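The first thing she wants me to smell is a jar of cabbage that has been sitting in brine for five weeks. The second is the vinegar she started from the bottom of last year's cider. By the time we get to the third I have stopped taking notes and am just leaning over the bench with my nose out.

She runs the pickling classes at Jornar, the little cooking school above the hardware store, and she has taught them so many times that she talks in recipes. Ask her how she got started and you get the salt first.

"Two percent by weight," she says. "Weigh the cabbage, weigh the salt, and then squeeze it like you mean it! People are too gentle. They pat it. You want a puddle at the bottom of the bowl before you even think about a jar."

Her grandmother pickled, of course, but she didn't learn it from her. She learned it in a rented apartment in her twenties, from a library book with half its pages stuck together, after a neighbor with a garden plot left a grocery sack of cucumbers on her doormat. The cucumbers went soft. So did the next batch. The one after that came out crisp and sour and garlicky, and she ate four of them standing at the sink.

"I called my sister at eleven at night," she says. "I said, you have to come over, I made a pickle. She said, you've been making pickles all month. I said no, I made a PICKLE."

What changed? She had started trimming the blossom end off each cucumber, a thin slice, the end opposite the stem. There are enzymes in the blossom that soften the flesh, and cutting it away makes a big difference. She also tossed in a grape leaf, which she still does, though she will cheerfully tell you that the trimming probably does most of the work. "I like the leaf. I like how it looks in there. I'm not giving up the leaf."

The classes began with five people in the back room at Çınar, the bakery on the corner, which let her use the big table after closing. It was August, the ovens had been on all day, and everybody was dripping. They made dill beans. She had forgotten to bring a funnel, and they poured the brine from a coffee pot.

She was hooked anyway. By the end of that first year she had taught 79 people, a figure she knows because she wrote every name in the back of a composition book. She pulls it off the shelf to show me. Next to some of the names are little notes: "hates dill," "try her on turnips," "brought plums!!"

Turnips are a favorite subject. She thinks they are the most underrated thing you can put in a jar, and when I admit I've never had a pickled one she is up and out of her chair before I finish the sentence. The ones she brings back are bright pink from a slice of beet, cut like fat french fries, and they snap. I have three, then two more.

"See?" she says. "You'd walk right past those at the market. A turnip is a dollar. Everybody wants to pickle the asparagus, and I get it, asparagus is pretty, but it's six dollars a bunch and it turns the color of an army blanket."

I ask about safety, which she says comes up in the first ten minutes of every class. She takes it seriously and isn't gloomy about it. Vegetables stay under the brine. A jar that smells rotten goes in the trash, and so does anything with fuzzy mold on it. For vinegar pickles that are going on a pantry shelf she uses tested recipes only and doesn't change the vinegar. "You want to play around, play around with the spices. Put in mustard seed, put in a hot pepper, go wild. Leave the vinegar alone. And if you want to make something up completely, great, keep it in the fridge and eat it soon."

The white film that sometimes forms on top of a ferment is another matter. It's usually kahm yeast, flat and wrinkly, and it sends beginners into a panic. She skims it off and keeps going. She has had students send her pictures of it at two in the morning.

She's less relaxed about jars. She has strong feelings about jars! Wide mouth, always, so you can get your hand in. She keeps 203 of them in the basement, a number she arrived at last winter when she finally put up shelves, and she lends them out on the understanding that they come back with something in them. That's how she ended up with a quart of pickled cherries from Endine, two valleys over, from a couple who took the class once and now make more than she does.

"They were better than mine," she says. "I was so mad. I was thrilled, but I was mad."

The cherries led to the swap. Each fall, people who have been through the class haul their jars to the old grange hall in Trollard and trade them, one for one, with no money changing hands. The last one drew 100 jars of sauerkraut alone. There was kraut with caraway, kraut with apple, kraut with juniper, and one with pineapple that she was ready to dislike and took home.

For anyone who wants to begin this weekend, she has a short answer. Get a cabbage, a kitchen scale and some plain salt without additives. Shred, salt, squeeze, pack it down hard, and put a smaller jar of water on top as a weight. Set the whole thing on a plate, as it will bubble over at some point in the first week. Then taste it every few days with a clean fork.

"People ask me when it's done," she says. "It's done when you like it! My sister likes it at ten days. I think that's basically salad. I go five weeks, six if the house is cool."

She doesn't have a special room for any of it. Ferments want to be somewhere around 65 to 70 degrees and out of the sun, and a regular kitchen counter away from the stove suits them fine. 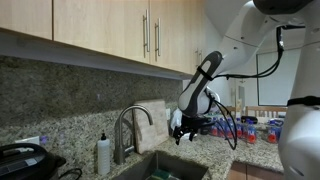
The one spot she warns people off is the top of the refrigerator, where the warm air collects and a cabbage can go from crunchy to mush in a few days. She lost a whole gallon up there once, red cabbage with ginger, and she still brings it up. Before I leave she wraps a jar of the turnips in newspaper for me, and tells me which month she wants the jar back.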